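Plates for a toddler table: yellow or lavender?

esi_fiadzo
Need to pick plates for the kids' corner at the Lirdale playroom. I want one color for the whole set, 30 plates. Down to bright yellow or pale lavender. They get washed every day and handled by two-year-olds. Which would you go with?

wumpini_a
Yellow. Kids find it faster at cleanup and so do you. Lavender looks gray under our lights.

Benedicta I.
Disagree. Yellow shows every tomato stain. I had yellow at Julport and gave up after 6 months. Does the lavender one have a rim? That matters more than color at that age.

esi_fiadzo
It does, a raised one. Both are round. Picture from this afternoon:
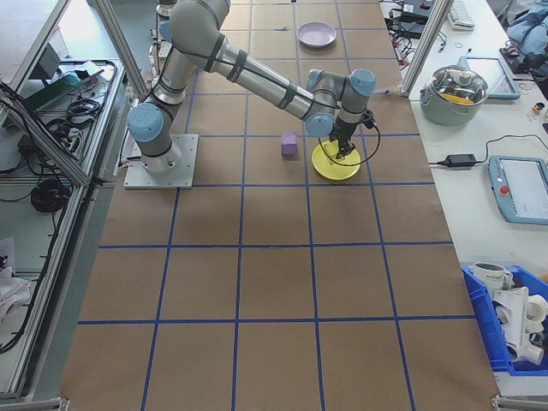

Yellow plate in front, lavender one farther back, on the brown top with the blue grid.

wumpini_a
Still yellow. It stands out much better on brown. What's the purple block for?

esi_fiadzo
Play food stand-in. It goes on the plate when we practice setting the table.

Salamatu A.
If the tables are brown I'd also say yellow. Stains come out if you soak them the same day.

Benedicta I.
Not turmeric. I soaked mine overnight and they stayed orange.

Salamatu A.
Fair, we don't serve anything with turmeric.

esi_fiadzo
We do, twice a week. Leaning lavender now. Does anyone know if Quartey sells them in packs smaller than 50?

Benedicta I.
Call and ask for the short pack. They split a case for me last August.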